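How to Hang a Small Group Show
Posted December 28, 2024

Most of the advice on hanging art is written for museums with a crew. These steps are for two or three people with a rented room, a level and one long afternoon. I used them last February for a group show at the Carnow Room in Feranley, with 16 framed pieces on three walls, and I have used them for smaller shows before and after.

What you need
Tape measure, two-foot level, pencil, kraft paper, painter's tape, hammer, picture hooks, spare D-rings, braided wire, white cotton gloves, a stepladder and a white eraser. Bring more hooks than you think you need. The 30-pound size covers most framed work on paper.

Step 1. Measure the room
Write down the length of each wall and mark the outlets, thermostats and light switches on a sketch. Ask what the walls are made of. Drywall takes a hook easily. Plaster should be predrilled through a piece of tape so it doesn't chip. If the room has a hanging rail, find out how many cables come with it and whether the hooks are all the same kind.

Step 2. Check the work as it arrives
Look at the back of every frame. Sawtooth hangers slip, so replace them with two D-rings set a third of the way down, and run wire between them. The wire should stop two inches below the top of the frame when you pull it up with a finger. Write the artist, title and price on a strip of tape and stick it to the back.

Step 3. Lay it out on the floor
Lean everything against the baseboards before you pick up a hammer. Put the strongest piece on the wall people see from the door. Keep two very dark pieces from sitting side by side unless they belong together. Move things for an hour, then go get lunch and look again. We swapped the whole left wall after lunch.

Step 4. Work out the height
Use a center line of 58 inches from the floor. For each piece:

Divide the frame height by two.
Subtract the distance from the top of the frame to the pulled-up wire.
Add what is left to 58.

That number is where the bottom of the hook goes. A 24-inch frame with a three-inch drop gives 12 minus 3, or 9, so the hook sits at 67 inches.

Step 5. Space the wall
Add up the widths of the frames on one wall and subtract the total from the wall length. Divide by the number of pieces plus one. Anything from four to ten inches between frames looks fine. If the gaps come out wider than that, pull the group toward the middle and leave the ends bare. 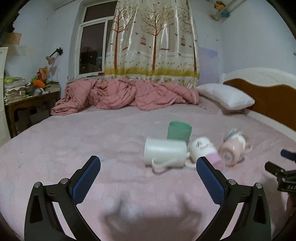
Step 6. Hang from the center out
Start with the middle piece on each wall and check it with the level before you move on. Small stick-on bumpers on the bottom corners keep frames from shifting when a door slams.

Step 7. Labels and lights
Print labels on Msimang matte card, or any heavy stock, and place them to the lower right of each piece, all at the same height. Aim the lights last. Stand where a visitor would stand and look for glare on the glass.

Costs
We paid $200 for the room and split it evenly. The Firkach rail kit was already on the long wall.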